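Orange, again

Quick one tonight, the kettle's on and I have to be up at stupid o'clock. But I said I'd write something about the orange sheet business, so.

Background for anyone new. I've been making paper bits for the shelves and the display corner for a while now, mostly as a way of not doing the ironing. Started in December with a pack of 300 sheets in mixed colours from Drendard (cheap, decent, box arrived squashed). 80 of those were some sort of orange. Why so much orange. I used the blues first, then the greens, then the one nice grey, and now I'm left with what I'm left with.

So, orange it is. And I've come round to it! Next to white it really sings. On its own on the table it looks like a road sign, but put white on both sides and it calms right down and goes a bit grown up. I got the idea from a page in the Ásgeirsdóttir book, the one about colour in small rooms, where she does a whole hallway with one strip of yellow and everything else left plain. Mine is not a hallway. Mine is a strip.

Things I keep forgetting and am writing down so I stop:

Matte, always matte. Shiny orange looks like a sweet wrapper.

Cut more than you need. You can trim it, you can't un-trim it. I know this. I have known this for years.

Look at it in shade as well as in the light. The colour goes much deeper, nearly red in places, and if you've matched a second sheet to it in bright light you will be cross later.

Marks on the white show up far more once there's a strong colour beside them. Chips, specks, smudges, the lot.
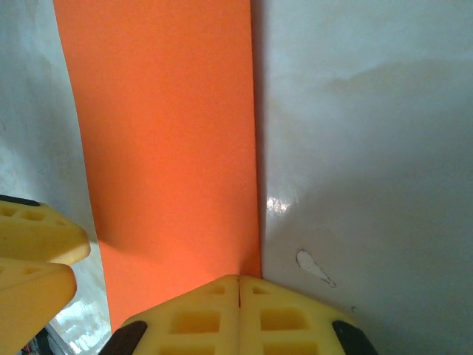
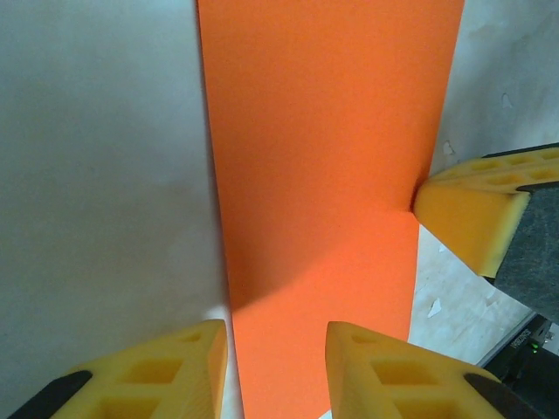

Photos: Jotwood

The chip and the brownish smudge in the first one are what I mean about marks. Shape of a teardrop, that chip, with a little tail, and now I've seen it I can't stop seeing it. I could touch it up. I have the paint somewhere, in the cupboard under the stairs behind the picnic things, and I'm not moving the picnic things.

The second is the one to look at for colour. Same sheet of paper, top to bottom, and you'd swear the lower half came out of a different pack. All shadow. I was going to buy a darker orange to go with it and now I don't think I'll bother, it does its own darker orange for free.

Also tempted to leave the edges not quite straight. A ruler-perfect strip looked a bit office when I tried it with the blue, and the slight drift is friendlier. Or I'm lazy. Could be that.

Had a look at what Brundance do in the way of heavier card, becuase paper curls in our house the minute somone has a bath. They had one I liked but it only came in the big size and I'd have needed to cut every single sheet down, so no. Sticking with the Drendard pack till it's gone. At this rate that will be a while.

Still to do: sort the offcuts, find the good scissors (not the kitchen ones, the GOOD ones), decide about the white. I keep going back and forth on glossy. Wipes clean, lovely. Shows every bit of glare, less lovely. Matte white would be softer next to the orange but then it'd be covered in fingerprints by teatime.

If you've done white gloss with a strong colour and lived with it for a bit, leave a comment, I do want to know. Kettle's gone. Night all.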